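Ticket: Handheld gripper, right jaw reports closed while open
Project: Pisis (toy and household sorting, two-tool set)
Site: Hellcombe
Component: jaw encoder, firmware, blue pads
Severity: 3
Status: Open, workaround in place
Reporter: Baltazar Trujillo

Summary

Jaw width reading on tool B drops to zero for short periods while the jaws are on an object. The log then shows "closed, no object" and the grasp is thrown out of the sort record. Tool A, same build, does not do it. Both run the Nunholm controller on the same firmware.

Steps to reproduce

1. Power up both tools, run the zero routine with jaws fully closed.
2. Pick a rigid or half-rigid item from the mixed pile.
3. Tilt the item away from vertical and hold.
4. Watch the width channel on tool B.

Expected: width holds steady within 3 mm of the first contact value.
Seen: width falls to zero, stays there for up to 27 ms, comes back at the old value. No fault code is raised.

Rate: 10 dropouts in 100 grasps on tool B, none on tool A with the same item list.

Notes, first pass

Started with the plastic bottle. Round body, and the pads have to meet it squarely or it rolls out. Jaw force was left at the default.

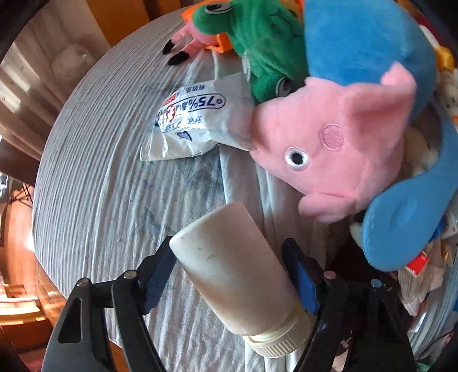
Pad slip was my first guess and I no longer think it explains the fault. A slipping pad changes the width by a small amount and the change is gradual. The trace on tool B is a square edge down and a square edge back up. That looks electrical. I swapped the pads between tools anyway. The fault stayed with tool B.

Also checked the linkage pivots for play. Tightened all of them to the value in the build sheet. No change in the rate.

Notes, second pass

Moved on to soft packs. These give a lower contact force and the controller keeps closing for longer, so there is more encoder travel per grasp. If the dropout were tied to travel, the rate should go up. It did not. It went up only when the wrist was turned during the hold.

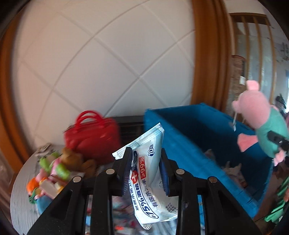

Fig. 2. Grasp on alcohol wipes packet, blue storage box behind.

Repeated with the wrist kept still: clean trace. Repeated with a slow roll to either side: dropout on the roll to the right only. Jaw cable on tool B leaves the housing on that side and takes a tight bend before the strain relief. On tool A the bend is wider.

Pressed on the cable by hand at the bend with the jaws parked. Width went to zero each time I pressed. Released, value came back. I consider the cable the likely cause, either a broken core or a poor crimp in the connector shell.

Safety point, please read

When width reads zero the controller assumes an empty jaw. After the timeout it opens to full width for the next pick. With a short dropout the timeout is not reached. With a longer one it would be, and whatever is in the jaws gets dropped. Over the bin this costs us a retry. Over a hand or a foot it is a different matter. Until the cable is changed:

- keep hands out of the bin while either tool is live
- no glass or full bottles on tool B
- release only with the open jaws low over the bin

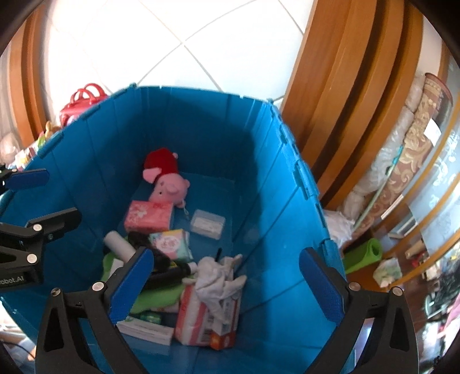
Photo: B. Trujillo / Pisis project

The firmware should not treat a jump from a steady width to exactly zero as a valid reading. The jaws cannot travel that fast. Sharifi supplies the encoder board and their reader has a plausibility flag that we leave off. Turning it on would give us a fault code and hold the last force command. Someone who knows the Nunholm side needs to confirm that holding force on a fault is acceptable for a person with a finger between the pads. I would want a current limit in place first.

Workaround

Cable on tool B taped in a wider loop. Some dropouts remain on a fast roll, none on a slow one. Sort records from before the tape should be filtered: any zero width reading with the same value on both sides of it is the fault and the grasp can be restored.

To do

- replace jaw cable, tool B (part on order, due Wednesday)
- cut open the old cable and look at the crimp
- rerun the item list after the swap, both tools
- plausibility flag: separate ticket, linked to this one

Leave open until the rerun is logged.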